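Jan 26, 2000

Up before the alarm. Hard frost on the van, wind in the north-west and very light, cloud coming in from behind the hill. Barometer steady since last night. I had meant to go straight to Hanar for first light but the rifle was still in doubt, so the range came first and the deer second.

Zeroing. The Thygesen mounts went on at the weekend in place of the old pair, which had worn on the front clamp and let the scope creep under recoil. I degreased the base screws and the threads in the receiver, put the base on dry first to check it sat flat, then did it again with a very small amount of thread lock. Rings lapped by hand with the bar and paste. The contact marks were poor at the rear ring to begin with and took most of Sunday evening to even out. Scope levelled against a plumb line hung in the shed doorway, eye relief set with my winter coat on. I got that wrong last year and had to move it all back in November.

Boresighted through the barrel at the gatepost, then paper at the old quarry. First shot low and well left. Corrected half of what I thought it needed, fired again, and it moved the way it should. After that I let the barrel cool fully between shots and fired groups of three only. The first proper group was open, with one shot out to the right which I called as mine. Second was much better. The third I could cover with a matchbox and I left it there, set a little high at the quarry distance as usual. Capped the turrets and put a line of paint across each ring screw so that any movement will show.

The box of Hurken was full when I started, 20 rounds, and I have written off what went on paper in the book. These are from the new batch. I don't trust a batch change without shooting it and I have said so often enough to Kirsten, who changed hers in December and took the zero as read. Hers was all right as it happened. The brass from this batch looks normal, primers rounded at the edges, no marks on the case heads, bolt lift easy each time. The bullets seem to be seated slightly shorter than in the last lot. I measured a few with the calipers and the difference is small but it is the same on every one, so it will be a setting and not scatter. The point of impact will have been partly mounts and partly this, and I have no way of separating the two without putting the old mounts back on, which I am not going to do.

Swabbed the barrel once with a dry patch afterwards and left the fouling in. A clean barrel on this rifle throws the first shot high.

Hanar, second half of the morning. Parked at the bottom by the sheep pens and walked up the east side with the wind on my left cheek. The frost had not lifted in the ride and every step could be heard, so I gave up moving and sat at the foot of the big larch above the crossing. A lot of fresh slots in the soft ground where the spring comes out, going both ways. Fraying on the young rowans is old. The bramble is browsed hard on the lower side and hardly touched above the track, which suggests they are lying up below and feeding close to it in this cold. I have marked that on the map in pencil.

A buck in velvet came through first, along the ditch, and stood a good while looking at the pens. Left him, out of season. Then a doe with a follower from the thick stuff at the bottom. The follower was a doe kid, small behind the shoulder, coat rough and staring along the back, and she was lagging. I watched through the glass until I was sure that there was not a second kid. She came up on to the bank and turned broadside with earth behind her. One shot from the sticks, normal reaction, ran a short way down the slope and went down in the bracken. Waited the full ten minutes by the watch. The doe stood barking in the trees for most of it and then went off north.

Pins and paint at the strike, bright and frothy, so lungs. Found her easily without the dog. Entry a hand's width behind the elbow, exit a little further back than I would like because she was quartering more than I had judged. No damage to the haunch and only a small amount to the off shoulder.
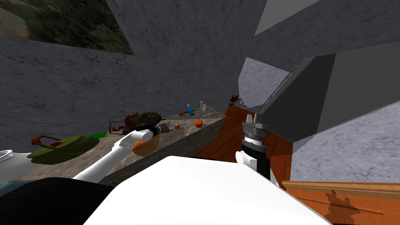
Worktop with the green kettle and its red handle.

Gralloch done on the bank. Checked the lymph nodes in the usual order, head, then the gut string, then the liver. Nothing enlarged. Liver had pale edges and a few tracks from fluke when I cut across it, so it was condemned and buried with the rest. Lungs clean apart from the shot. Kidneys had almost no fat on them, which fits the coat. Teeth as expected for a kid of last year. I put it all on the tag in the order that the game dealer wants it. Tag number 627, carcass hung at Irnora before one o'clock.

She weighed less than I would have guessed on the drag, but the spring balance in the larder sticks and has to be tapped. Weighed her three times. The kids from Hanar have been light since Christmas, and the ones from the south side of the Irnora ground have not, and the only difference I can see is the sheep. The pens were moved across in November and they have had the grass under the trees right down. I will bring it up when the cull is looked at again.

Zoila Agudelo rang at dinner time about the larder thermometer. She had been in at eight and the chart showed the cabinet going up overnight and coming back. I went through it with her when I got there. The trace climbs from just after midnight, flattens, then drops sharply, and does the same again before six. That is the defrost cycle running too long and not the door, since the door gives a spike with a ragged top. The timer on the unit has been knocked round to the wrong setting, probably when the wall was washed. Set it back, marked the correct position with a bit of tape, and stood a jar of water with a second thermometer in it on the bottom shelf to get a reading that does not jump each time somebody looks in. The chart thermometer hangs too near the fan. I have said this before as well.

The two carcasses already in there were surface dry, no smell, no tackiness inside the ribs. They will go on Friday with mine. The dealer is paying less than he did before Christmas and wants them with the heads off.

Drain in the larder floor is slow again. Rodded it from the outside end and brought back a plug of hair and sawdust. Whoever is using sawdust on that floor should stop.

Kirsten Bisgaard came by for the map at four. We went over the doe figures for the whole ground. The plan was for 17 before the end of February and we are behind, mainly on the top beats, where the snow kept everyone off at New Year. She thinks that the remainder can be taken from the lower blocks. I do not agree, or not fully – the damage to the planting is on the top, the deer doing it live on the top, and shooting lower down to make up a number on a sheet will leave the browsing as it is. We settled on both of us going up to the top beats on the next two still mornings, from opposite ends, with no shooting across the march ride, and looking at the figures again after that. She will take the high seat by the wall. I want the rails on that seat looked at first. The left-hand one had a shake in it when I last went up, and the netting on the rungs is worn through on the lowest two.

She also wants the new mounts for her own rifle. I told her what they cost and about the lapping.

Wrote up the book. Knife stoned and the edge stropped on the old belt, the drag rope washed and hung up, sticks re-taped at the join where they rattle. The left boot is letting in at the tongue seam and has been since the thaw. Waxed it, which will hold for a day or so. Batteries for the lamp on charge.

Still to do: new gloves, the thin sort. Larder soap and a roll of tags. Ask at the farm about the key to the top gate, because the lock has been changed and the one on my ring does not turn. Re-check the ring screws after the next outing. Write to the supplier about the short seating on the Hurken, with the measurements and the batch number off the flap.

Wind due to go round to the south tomorrow and freshen, with rain by the afternoon. No use for the top. If it holds off I may try the Irnora side from the old railway, walking in from the bridge end, and otherwise it is the seat rails.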